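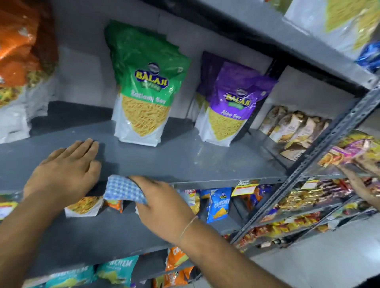 Bororach im Februar -- lohnt sich das?

mkurup
Hallo zusammen, wir überlegen, im Februar für 15 Tage nach Bororach zu fahren. Zu zweit, ohne Mietwagen. Die Insel soll 443 Einwohner haben und außer dem Hafenort nur ein paar Höfe. Uns geht es ums Wandern und um Ruhe. War jemand von euch im Winter dort? Fährt die Fähre ab Sostham überhaupt regelmäßig?

Fedoruk_M
Wir waren vorletztes Jahr im Februar drüben. Die Fähre fährt im Winter zweimal pro Woche, bei starkem Westwind fällt sie aus. Wir saßen drei Tage länger fest als geplant. Wer danach einen Flug hat, sollte genug Puffer einrechnen.
Der Laden am Hafen macht um 12 Uhr zu und öffnet erst um 16 Uhr wieder. Brot muss man am Vortag bestellen.

Panasiuk
15 Tage finde ich zu lang. Der Rundweg ist an einem Tag zu schaffen, der Weg zum Leuchtturm an einem halben. Danach wiederholt sich alles. Ich würde fünf Tage Bororach und den Rest Birhane nehmen, dort fährt wenigstens ein Bus.

RHorgan
Sehe ich anders. Den Rundweg schafft man an einem Tag im Juni. Im Februar ist es um 17 Uhr dunkel, und der Abschnitt an der Nordküste steht nach Regen unter Wasser. Ich habe ihn auf zwei Tage verteilt und war froh darüber. Birhane ist mir zu voll, auch im Winter.

Panasiuk
Voll? Im Februar? Auf dem Campingplatz standen zwei Zelte.

RHorgan
Ich meinte den Ort, nicht den Campingplatz. Am Hafen legen die Ausflugsschiffe das ganze Jahr an.

mkurup
Danke euch. Zur Unterkunft: Das Gästehaus in Bororach verlangt für die gesamte Zeit 1.269 Euro, ohne Frühstück, Heizung extra. Ist das normal?

Buzatu
Für die Nebensaison ist das viel. Frag nach einem Wochenpreis, den gibt es, er steht nur nicht auf der Seite. Und lass dir die Heizkosten vorher schriftlich geben. Bei uns lief sie über einen Münzautomaten, das hat sich geläppert.

Fedoruk_M
Bei uns war die Heizung im Preis drin, allerdings im Haus oberhalb der Kirche. Die Vermieterin wohnt in Corbridge und geht am besten abends ans Telefon. Mails hat sie nie beantwortet.

Panasiuk
Das Haus an der Kirche war letzten Winter geschlossen, Dach undicht. Ob es wieder vermietet wird, weiß ich nicht.

Buzatu
Noch etwas zur Ausrüstung: Gummistiefel einpacken, Wanderschuhe allein reichen auf der Nordseite nicht. Und Bargeld. Das Kartengerät im Laden hängt am selben Netz wie alles andere -- fällt der Strom aus, geht beides nicht.

mkurup
Ich habe jetzt angerufen. Wochenpreis gibt es, Heizung bleibt extra. Wir nehmen zehn Tage Bororach und hängen fünf in Sostham an, falls die Fähre ausfällt. Birhane heben wir uns für den Sommer auf.

RHorgan
Gute Aufteilung. In Sostham lieber am oberen Ende der Hauptstraße suchen, unten hört man ab 5 Uhr die Kühllaster.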